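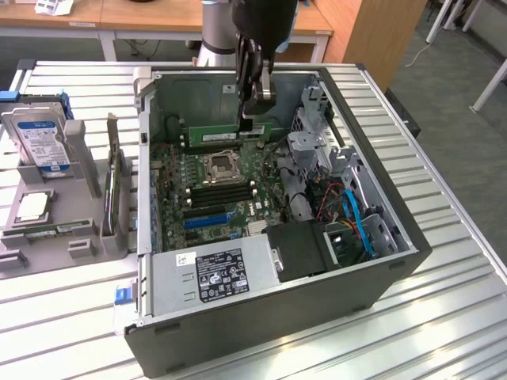

Let the planner say when it is unsure

The robot taking apart desktop computers at Stullthorpe is run by software that does two jobs: it decides what to do next, and it judges whether the last step was done. In the opinion of this office, the second job receives too little care.

A green circuit card held by its upper edge is a fair test. The fingers may be closed and the force reading normal while the card is still seated. The Hikine planner at present records such a grip as a success and moves on. Of 50 trial runs reviewed in May, 2 ended with the log and the computer in open disagreement.

Mortimer Whitlock has argued that better cameras would settle the matter. They would help, but a clearer view does not oblige a planner to act on what it sees. Each step should carry its own check, and a failed check should stop the arm and call an operator. The cost in time is modest and ought to be accepted before the work is extended to Mercado.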